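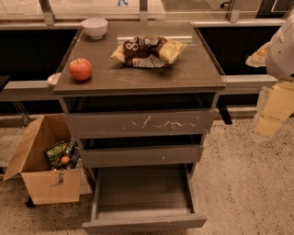 Okay, hi everybody. Slide one is just the title, so leave it up while people find seats. Thank Adesuwa for the invite and tell them there's coffee in the back.

Start with the snack question. Ask for hands: who ate something today they don't remember deciding to eat? (Wait. Let them laugh. My hand goes up too.)

So my talk is about grazing — the eating we do between meals, mostly standing up, mostly while thinking about something else. I kept a food notebook for 50 days this fall. I wrote down every bite outside of a meal, where I was, and whether I was hungry. I figured I'd find out I was stressed. What I found out was that I walk past the same spot in my house all day long and I eat whatever is sitting there!

Next slide, the notebook page. Don't read it out loud, my handwriting is awful. Point at the 18 circled entries. Those are the ones where I wrote "not hungry" and ate anyway. Pause here, somebody always wants to take a photo.

Then the swap. Norbert Murín and I traded habits for a week in September. He keeps his fruit out and his chips on a high shelf, I did the reverse. He called me on day two to complain. Tell the cereal story if there's time, skip it if Donal has already given me the five-minute sign.

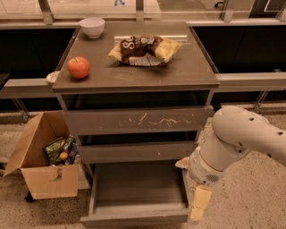 Apple or snack bag: which one would you grab on the way past?

Let them answer. Most rooms say the bag, and they say it pretty fast. Ask why. I get "it's salty," I get "no core to throw out," and once, in Clitska, a man told me apples are too loud for meetings. I love that one.

Okay, what I changed at home. I eat an afternoon snack on purpose now, sitting down, out of a bowl. I still buy chips — say this clearly, people get worried. I moved them to the cabinet over the fridge and I need a step stool.

Handout is with Perrine by the door. Questions until they kick us out, and repeat each question into the mic this time.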